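Plodcombe's Old Fridge Roundup Is Back, and the Line Starts Early 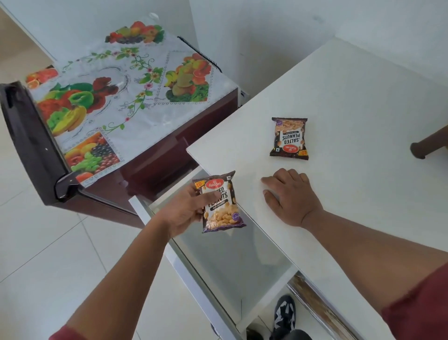 A maroon refrigerator with a fruit-print cover on top.

Last updated: Thursday, 4:40 p.m.

Good news for anyone with a tired refrigerator humming away in the garage! Plodcombe's appliance swap returns this December, and it's going to be the biggest one yet, with 300 households signed up so far and room for plenty more.

The idea is the same as last year. Bring in a fridge or freezer that has given up (or one that still runs but eats power like crazy), and take home a voucher for $70 toward a newer model. Working machines that pass a safety check go to families on the waiting list in Lesteck. The rest get drained of their coolant and taken apart for metal at the Wihongi yard, and the yard has added a second crew just for the weekend.

Last year's swap took in 190 refrigerators and freezers, which is a wonderful number for a town this size. One chest freezer arrived on a hay trailer, all the way from the far side of the reservoir, and got a round of applause when it rolled through the gate. A pale green fridge from a farmhouse kitchen was still cold inside when it was unloaded, with a jar of pickles in the door. The pickles went home again. The fridge passed its check and is now keeping somebody's milk cold in Lesteck!

The big change this time is the pickup truck. Plenty of people said they wanted to take part last year but had no way to move something that heavy, so the town has arranged for a truck to run 2 routes, one along the river road and one up through the hill streets as far as the water tower. Pickup is free, but you do need to book ahead at the town office, and the fridge has to be empty and on the ground floor.

A few tips from people who did it last year: unplug the machine the night before and prop the door open with a towel on the floor underneath. Take out the glass shelves and wrap them separately. Tape the door shut before it goes on the truck, and keep it standing up if you possibly can. Clear off the top too, covers and all, and check behind it for magnets and long-lost mail. One family found a library book back there that was older than their son.

Flenetthorpe is watching closely and may run a swap of its own in the spring. A group from the town hall there is coming over to see how the check-in tables work, and they've offered to bring soup, so dress warmly and come hungry.

Gates at the fairground open at 8 a.m. and close at 3 p.m. Vouchers are handed out on the spot and can be used at any of the three appliance stores on Main Street through the end of February. Bring proof of address, one piece per household.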